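Nimville Community Help > Music and Live Events > Small gigs

Our first outdoor show got moved into a tiny hall, how do we stop it sounding like a train station?

Posted by Fuad Gebreyes

Hi everyone, long-time reader and first-time poster, so please be kind if this belongs in another section.

I play bass in a four-piece called Brallum (reggae-ish, a bit of surf rock, one slow song our drummer wrote that people seem to like more than the rest). We've been going for a couple of years, mostly in backyards and at the bowls club, and we finally got asked to open for a touring band called Worku in June. It was meant to be on the grass behind the Berkley Hall, but the council has decided the ground is too soft at that time of year and the whole night has been moved inside.

If you've never been in the Berkley, it's a long, narrow room with a timber floor, a high ceiling and bare brick on both sides. We went in on Sunday for a bit of a practice and it was awful. The kick drum went off like somebody dropping a fridge, my bass turned to soup and our singer, who has a lovely voice, couldn't make out a word she was singing. We turned her up and it squealed. Then we turned everyone else up to match, as you do, and it got worse from there.

Gear-wise we have a small mixer, 2 powered speakers on stands, one foldback wedge with a dodgy handle, my bass amp and a guitar combo that our guitarist refuses to run below half. The headliners are bringing their own desk but we've been told opening acts look after their own sound, and I don't know if that's normal or if we should be asking more questions. There's no real budget. I'd love the set to sound like the record we've been making in my cousin's garage, or at least like music.

Any advice at all would be very gratefully received. Thanks so much in advance!

Refilwe Maluleke

Hello Fuad, and congratulations on the support slot! I did live sound for community halls for a good many years before my knees suggested I stop carrying speakers up stairs, and I've mixed in the Berkley more times than I can remember. It's a beast of a room when it's empty, but please don't lose heart. You practised in it without any people, and people are the best acoustic treatment money can't buy. Once there's a crowd in their winter coats you'll be amazed how much of that clatter disappears.

Now, the volume. I know it's not what any band wants to hear, but the drums set the level in a room like that, and everything else should come up only as far as it needs to. Ask your drummer to try lighter sticks, or the hot-rod bundles if they can stand them. Get the guitar combo off the floor and tilt it back so it points at the guitarist's ears and not at his ankles. He's running it at half because he can't hear it, poor thing. Put it on a chair if you have to (a sturdy one) and I promise he'll turn it down on his own.

For your bass, come up off the floor as well if you can, because that stage is hollow and it joins in. Then roll some of the low end off at the amp. It will sound thin when you're standing next to it and you'll hate it, but walk down to the back of the hall with a long lead and have a listen before you change it back.

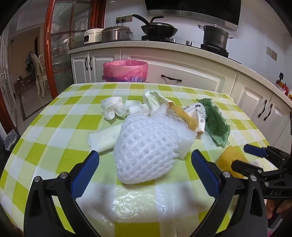
Odds and ends on the checked tablecloth.

As for the squealing, keep your main speakers well forward of the singer's microphone, right at the front corners of the stage, and angle them in a little so they're aimed at the audience and less at the brick. The wedge should sit where her mic is least sensitive, so for an ordinary cardioid that's directly behind it. Have her sing nice and close, nearly touching. If you've got 6 channels on that little mixer, you won't need them all. I'd put vocals through and perhaps a touch of kick, and leave the rest to the amps. Take the reverb right off too! The hall has brought plenty of its own.

It's quite normal for openers to be told to fend for themselves, but a friendly email to the headliners' sound person goes a long way. Ask when they'll be finished with their soundcheck, where you can put your gear, and whether they'd mind you plugging into their desk. Lots of them would much prefer that to having a second set of speakers in the way. Bring biscuits. I've had whole stages reorganised in my favour over a packet of shortbread.

Do come back and tell us how it goes, and please play the slow one.

harbourside_dave

Agree with most of the above. Hang some curtains or doonas on the back wall behind the drums if the hall will let you, makes a big difference. Moving blankets are better if you know someone with a truck.

Also if the band is any good nobody will care what it sounds like. Saw a mob there last winter with a blown speaker and they still got an encore.

Fuad Gebreyes

Thank you both, this is so helpful, and I've sent the whole page to the others. Guitarist has agreed to the chair under protest. I emailed the Worku people this morning and they wrote back within the hour (lovely lot!) to say we can go through their desk as long as we're set up by 3 in the afternoon and bring our own microphones. So it looks like our speakers can stay at home.

Refilwe, one more thing if you don't mind. We only own 2 decent vocal mics and there are three of us who sing on the choruses. Is it all right for two of us to share, or is that asking for trouble?

Refilwe Maluleke

Share away, it looks wonderful and people love it. Just pick the two whose voices are closest in strength, and have the louder one lean back a bit. If it's only choruses, you and the guitarist could have the one in the middle and leave your lead singer's alone. Practise it a few times beforehand so you don't knock the bass headstock into anybody's teeth, and ask the Worku crew in any case, as they may well have a spare they'd lend you for the night.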